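Chapter 4
Why We Buy Things We Don't Need

I once drove 34 miles to Cekville for a soup ladle and came home with a vase. Has that happened to you? I bet it has! 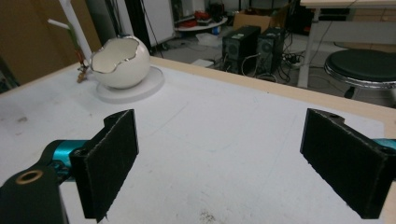
Economists call this an impulse purchase, and I'm terribly prone to them - so is my friend Martim Teixeira, who owns 3 fondue sets. In this chapter we'll look at price, mood and store layout, starting with the gift shop.
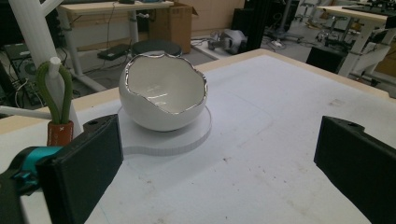

Figure 4.1. A white bowl shaped like a cracked eggshell, with a silver rim.

Would you pay extra for that rim? Jot down your answer before reading on.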